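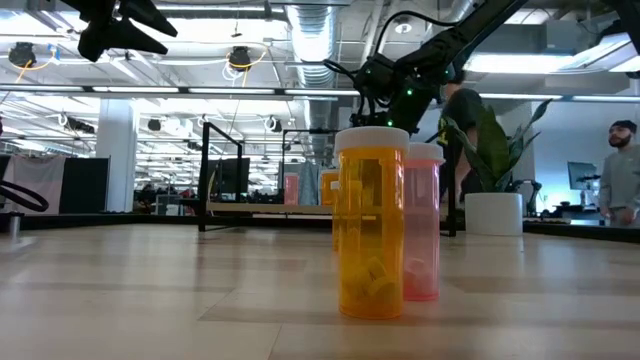 Margit Erdős, Features Writer

Print | E-mail

So I finally made it to the Wostbridge pharmacy school open day, after missing it in October with a cold! The drive over from Nindby took me 40 minutes and I still got there before the coffee did.

They start you off in the old dispensary, all drawers and brass scales, and I could have stayed in there till lunch. Our guide was a second-year student who let us try rolling pills by hand on a grooved board (mine came out like gravel, my neighbor's were perfect, I'm not bitter). There were orange and pink pill bottles set out on a table too, and I got talking with a retired nurse about how much she hates those ribbed caps. She opens hers with a rubber glove.

After that came the Hämäläinen lecture hall for a talk on reading labels. It ran some 32 minutes and I took more notes than I expected, mostly about grapefruit.

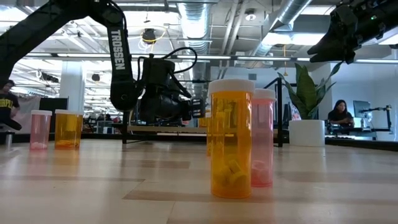 Last updated: Mar 1, 2019

Lunch was soup and a roll in the canteen, very good soup, with way too much pepper for the man across from me. Then we walked over to the Grorkodell garden, where they grow foxglove, feverfew and a whole bed of mint that has clearly gotten away from them. It was windy and my map blew into the pond.

If you go, park behind the library and wear flat shoes, the garden path is all loose stone. Tours leave from 9 in the morning and the last one is at 2. I bought a feverfew seedling for my kitchen window and it's already leaning.

Print | E-mail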